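玄関・室内ドアの塗り替え、くすんだ緑ってどうですか

1: もなか堂
築年数のいった中古を買って、少しずつ手を入れています。廊下とリビングの間の両開きドアを塗り替えたいのですが、色で迷っています。
今は茶色のニス仕上げで、廊下が暗く見えます。妻は白、私はくすんだオリーブ系の緑が希望です。
壁は白いクロス、床は濃いめのオークです。取っ手は真鍮っぽい金色で、これは残すつもりです。
緑で塗った方、飽きませんでしたか。あと下地処理をどこまでやったかも知りたいです。

2: 北窓
緑にして4年目です。飽きてはいないです。
ただ、色見本の小さい紙で決めると塗ったあとで印象が変わります。面積が大きくなると明るく見えるので、見本で「少し暗いかな」と思うくらいでちょうどよかったです。
うちはA4の板に試し塗りをして、ドアに一週間立てかけておきました。朝と夜で全然違います。

3: kanna_6
ニス仕上げなら下地が八割です。
240番で全体の艶を消す、拭く、密着用の下塗り、乾いたら320番で軽く当てる、上塗り二回。これで爪で引っかいても剥がれなくなりました。
最初の一枚は下塗りを省いて、引っ越してきた猫に一か月で剥がされました。

4: もなか堂
>>2
試し塗りやってみます。廊下は北側で昼間も電気をつけるので、夜の見え方のほうが大事かもしれません。
>>3
下塗りは水性でも大丈夫でしょうか。室内で溶剤の匂いがきついのは避けたいです。

5: kanna_6
>>4
水性で構わないけど、古いニスだとヤニが浮いて黄色いシミが出ることがある。シミ止めと書いてある下塗りを選んでください。
濃い緑を上に塗るなら多少のシミは隠れます。白なら絶対に省かないこと。

6: 通りすがりの建具
本職です。
両開きで気をつけるのは召し合わせの部分です。二枚が合わさるところは塗膜の厚みが両側につくので、もともと隙間が狭いと擦れて、梅雨に閉まらなくなります。塗る前に名刺が何枚入るか見てください。二枚入らないなら少し削ったほうがいいです。
それと個人的には、その条件なら白を勧めます。北側の廊下にくすんだ緑は沈みます。

7: Laurențiu Stoica
日本に住んで長いルーマニア人です。日本語が変だったらすみません。
私は白に反対です。両開きのドアは家の中で一番大きい家具みたいなものだから、色があったほうがいいです。祖母の家も緑のドアでした。白い壁に緑、金色の取っ手はとても合います。
塗料はDedariの内装用の半艶を使いました。完全な艶消しは手の跡が取れません。
参考に、モールディングのある両開きドアで、オリーブグリーンに金色の取っ手の組み合わせです。
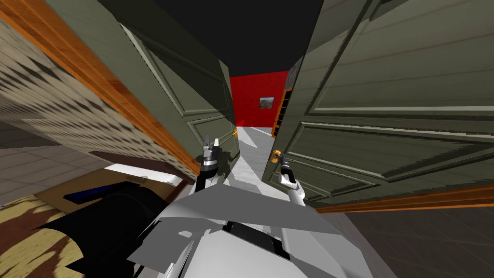
画像：Pusine シミュレーション画像集より(CG)

私の家はもう少し青い緑ですが、もなか堂さんの言う「くすんだオリーブ」はこの色に近いと思いました。

8: もなか堂
>>7
ありがとうございます。ほぼ想像していた色です。妻にも見せたら「思ったより落ち着いている」とのことで、白一択ではなくなりました。
うちのドアにも四角いモールディングがついています。凹凸のところは刷毛ですか、ローラーですか。

9: 北窓
>>8
先に凹凸を刷毛、そのあと平らな面を細いローラー。順番を逆にすると刷毛の跡が平面に残ります。
角に溜まった塗料は垂れてくるので、塗って10分後にもう一度見て、垂れていたら乾いた刷毛で拾います。

10: 通りすがりの建具
>>7
CGの色で決めるのはやめたほうがいい。光の当て方でいくらでもきれいに見えます。画面で見た色と缶の中身は別物です。
緑を否定しているわけではなくて、北側の廊下だという条件で言っています。

11: Laurențiu Stoica
>>10
色の組み合わせの参考で出しただけです。この画面に合わせて缶を買えとは書いていません。
北側が暗いのは電球を変えれば済むと思います。

12: 通りすがりの建具
>>11
電球で済むならそもそも塗り替えの相談になっていないでしょう。元の悩みが「廊下が暗い」なので。

13: kanna_6
二人とも落ち着いて。
折衷案ですが、ドアは廊下側とリビング側で色を変えられます。廊下側を白に近い色、リビング側を緑。木口をどちらの色にするかだけ先に決めておけばいい。開けたときに見える側に合わせるのが普通です。

14: 柚子こしょう
>>13
うちはそれをやって後悔しました。両開きって開けっ放しにすることが多いので、リビングの中に廊下側の色が見えるんですよね。壁も床も落ち着いた色なのに、ドアだけ裏が見えている感じになります。
一色のほうがすっきりします。

15: もなか堂
議論になってしまってすみません。どちらの意見も助かっています。
うちも夏以外は開けていることが多いので、二色は避けます。
名刺は左右とも上が三枚、下は一枚しか入りませんでした。下がっているようです。

16: 通りすがりの建具
>>15
それは塗る前に直すところです。まず丁番のネジを増し締め。ネジ穴が馬鹿になっていたら、木工用ボンドをつけた爪楊枝を詰めて、乾いてから締め直し。それで戻らなければ下だけ鉋を当ててください。
調整しないまま塗ると、最初に擦れるのが下の角です。

17: Stefaniia
横からすみません。取っ手は外して塗りましたか? 私は面倒でマスキングだけにしたら、座金のまわりに段ができてしまいました。

18: 北窓
>>17
外したほうがいいです。ネジ二本なので5分です。外したネジは左右で袋を分けておくと戻すとき楽です。
古い真鍮は中性洗剤で洗うだけにしておきました。磨くとドアより目立ちます。

19: もなか堂
丁番は増し締めで直り、下も二枚入るようになりました。
試し塗りは緑を三種類、白を一種類。廊下に立てて夜に見比べた結果、一番濃い緑は建具さんの言うとおり沈みました。真ん中の緑で夫婦の意見が合いました。電球も昼白色から温白色に替えています。
下塗りと養生テープを注文したので、4月の連休前に塗ります。

20: kanna_6
いいと思います。気温が低い日は乾きが遅いので、二回目の上塗りまで一晩空けてください。
蝶番側の木口を先に塗ると、ドアを持つところがなくならずに済みます。

21: 通りすがりの建具
真ん中の緑なら大丈夫でしょう。
塗った日は閉め切らないこと。召し合わせがくっつきます。閉めるのは三日後くらいから。

22: Laurențiu Stoica
緑になってうれしいです。塗り終わったら色の番号も教えてください。物置の扉がまだ残っています。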